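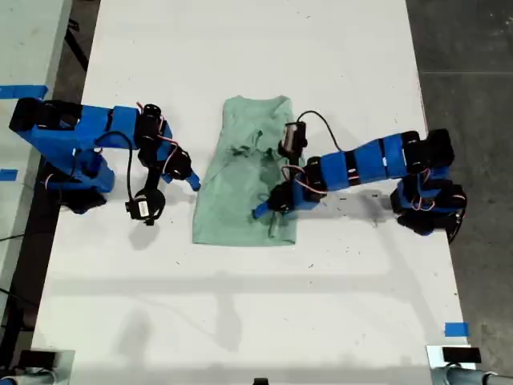
July, 4:10 pm

Second wash trial on the Loltex cotton tees. Supplier sheet claims shrinkage stays under 2 percent. Not convinced. They don't say what temperature, and "gentle cycle" could mean anything on the Ondby machine.

Set it to 700 rpm again so the two runs match. Measured chest and body length before loading, same ruler as last time. The old collar numbers look too good to me, I think somebody pulled the rib while measuring. Redo those.

Left to dry flat, no tumble. Check at 168 hours, then decide if we reorder.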